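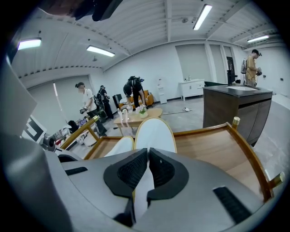 Ticket 628: Corner cap loose on wooden serving tray, tray rocks on counter
Opened by: Xiuying Jiang
Handled by: Peiyu Xiong, Prakora customer care
Product: Buzatu tray, wood with brass-colored trim
Status: Closed

Xiuying Jiang wrote:

Hello, I bought this tray from your shop in October. It has a wood-grain floor, raised edges with metal trim in brass color, and gold-colored caps on the corners. I have two problems with it.

First problem: one corner cap turns when I touch it. If I turn it to the left several times it comes out completely, and then I have in my hand the cap and a short screw. I put it back and it is good for one or two days, then it is loose again.

Second problem: the tray does not stand flat on the counter. When I push down on the corner with the loose cap, the opposite corner goes up a little. With glasses on it this makes a noise, and I am afraid to carry tea.

I did not drop the tray. I clean it with a damp cloth and dry it after. Please tell me if I can repair it myself or if I must send it back. The order number is 405.

Peiyu Xiong replied:

Dear Xiuying Jiang, thank you for the clear message. I would like to find out first if the two problems are one problem. Could you please try the following and write me the result?

1. Take everything off the tray and turn it upside down on a towel.
2. Look at the bottom end of each corner. There should be a small felt pad on every one.
3. Take out the loose cap and look into the hole. Tell me if you see wood dust or a metal thread.
4. Put the tray on a different surface, for example the floor, and try if it still rocks.

Please do not use glue yet.

Xiuying Jiang wrote:

I did all the steps.

Felt pads: three corners have one. Under the corner with the loose cap there is no pad, only a sticky mark where it was.
Hole: I see a metal thread. It looks clean. A little wood dust came out when I knocked on the side.
Other surface: it rocks on the concrete floor also, and on my kitchen table. So I think the counter is not guilty.

One more thing I noticed. When the cap is tight, the metal trim near this corner sits close to the wood. When the cap is loose, I can put a piece of paper between the trim and the wood.

Peiyu Xiong replied:

This helps very much. The cap holds the end of the trim, so when it turns loose, the trim lifts too. The rocking comes from the missing pad. They are two separate faults in the same corner.

I am sending you a small bag with four felt pads, one new screw and one thin rubber washer. The new screw is a little longer than the old one. Please change all four pads together, as the old ones are already pressed thin and one new pad alone would be too high.

For the cap: put the washer under it, press the trim down with your thumb, and turn the screw by hand until it stops. Then a quarter turn more with a cloth around the cap so you do not scratch the color. Please no pliers.

The bag goes out from our Urnthorpe store.

Xiuying Jiang wrote:

February 14, 2022. The bag arrived yesterday and I did the repair in the evening.

The old pads came off with a fingernail, but the glue stayed. I removed it with a little cooking oil, then soap, then I waited until the wood was dry. The new pads stick well.

The washer was difficult. The first time it went out to the side when I turned the cap, and I could see black rubber under the gold. I opened it again and held the washer in the middle with a toothpick. Now it is inside and I cannot see it.

The tray stands flat on the counter and on the table. This morning I carried a teapot and four cups, and the cap did not turn. I kept the old screw in the bag in case somebody needs it.

One question: may I use wood oil on the floor of the tray?

Peiyu Xiong replied:

I am glad to read this. Please don't use oil, the surface has a clear coat and the oil will stay on top and become sticky. Your damp cloth is fine.

I added your toothpick method to our repair notes. You can throw the old screw away. I close the ticket now, but if the cap becomes loose again, answer to this same message and it will open again with all the history.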